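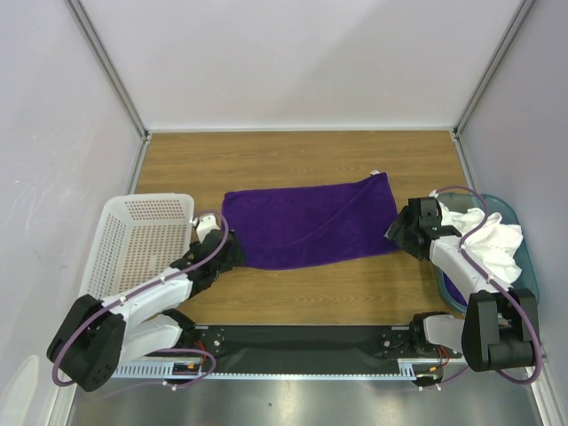 Folding a bath towel sounds like something you'd never need a page for, and yet my friend Kamala Thampi asked me to write it down after our Monday laundry swap, so here we go! Get it as flat as you can first. Mine is a deep purple one, spread out wider than it is tall on a wooden surface, and you can see a long diagonal fold running down from the upper right corner, with that corner raised to a point. A crease like that will follow you through every step, so lift the corner, pull it back out, and smooth from the middle toward the sides with your palms.

Now turn the towel so the tag is at the top right (I always start there - it saves hunting for it later). Bring the left short edge over to meet the right one, and run your hand down the new fold. Take the bottom up to the top, and give the whole thing a good firm press.

Last comes the part people skip. Fold it in thirds, tucking the loose edges inside, and set it on the shelf with the round fold facing out. A stack of bath towels done this way takes up far less room, and you can pull out 2 at a time without the rest sliding down on your feet.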